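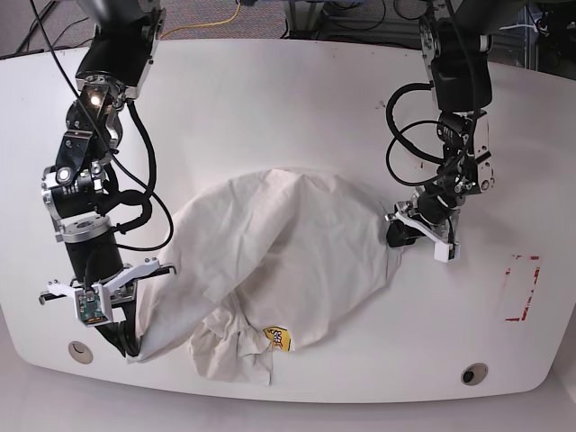 Two-armed robot learns laundry from its own fumbles
Sep 24, 2021

Folding a shirt is a chore most of us can do while watching the telly. For a robot it's a nightmare, and that's what makes the latest result from the Flullerell lab such good fun to read about.

The group has trained a pair of robotic arms to spread out crumpled cloth by letting the system learn from its own failed grasps. The method is called Dremitz. Most earlier attempts threw the bad tries away and kept only the tidy ones. Dremitz hangs on to everything – a dropped corner, a pinch that picked up two layers, a sleeve pulled the wrong way – and works out what the arms should have done a moment before.

Starting from 2000 recorded attempts, the researchers tested the method on 17 pieces of clothing and linen it had never handled. It got them flat enough to fold in up to 60 per cent of trials. The same arms trained only on successes did noticeably worse, particularly with thin white fabric, where one crease looks a lot like the next.

"The first good run came late in the evening and we all cheered at a pillowcase," said Yen-ting Yang, who led the study. "Cloth never lands the same way twice, so you can't just memorise a move. The arms have to look, take hold and be ready to change their mind."

Each trial begins with the item dropped in a heap on the table. One gripper pins a fold while the other goes looking for a corner, and the two then pull gently apart. If the cloth bunches up again, the arms let go and choose a new spot. A run is stopped after 10 grasps.

It's still slow going, and heavy fabrics remain a headache. Jeans and thick towels were left out of this round, but the team hopes to try them in December, along with a second table at its Greltska site.

The training code will be released once the paper has been through review.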